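Slotted block set

A slotted block set is a construction toy made up of a hollow or solid base with openings cut into its top and a number of loose blocks that stand on or in it. It belongs to the wider family of building blocks, but differs from plain cubes and planks in that the base fixes where a structure begins. Sets of this kind are sold for young children, used in classrooms, and kept by hobbyists who collect colored wooden toys.

History

Blocks with a fitted base were made by several small workshops before the type had a settled name. The workshop of Gralow, in the town of Bistmont, listed a "box with standing pieces" in its February catalog under the number 1652. The base served as the storage box, and the blocks were packed inside it for shipping. A later version, number 2116, had a lower and wider base that was harder to tip over. The toy designer Tiago Serrano, who worked for Gralow and later for Lekus, added hooked and pronged blocks to the line, which until then had held only straight pieces. 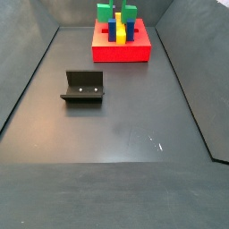 Color is used in most sets to separate one shape from another. A child who cannot yet name an L shape can still be asked for the green one, and many makers keep a single color for each form for this reason. The base is often given a strong color of its own so that it is easy to find among the loose parts. Red is a common choice, as in the wide, low box with a dark slot toward either side of its top, where two green blocks with narrow upright prongs stand facing each other like mirror images. Paired shapes of this sort are usually cut from the same pattern, with one turned around during assembly.

Construction

Beech and maple are the usual woods for the blocks. Edges are sanded to a slight round before painting, and the paint is applied in thin coats, as a thick coat can make a block too wide for its slot. Makers allow a small gap between block and opening. Sydorenko sets have a gap of 2 millimeters, which lets a piece drop in easily but also lets it lean. Tighter sets hold the blocks straighter and are harder for small hands to take apart.

Use

The simplest activity is to stand the blocks on the base and remove them again. Older children copy an arrangement from a printed card or build from memory. Lekus supplied 6 cards with its first sets, printed on both sides, with the easier pattern on the front. Symmetrical patterns are generally introduced early.

Slotted sets are also used for sorting and for taking turns, with each player adding one block.

Care

Painted blocks are wiped with a damp cloth and dried at once. Soaking raises the grain and may swell a block enough to jam it. Dust that gathers in the slots can be removed with a soft brush.

See also

Building blocks
Peg board
Shape sorter

Last revised 2021-11-22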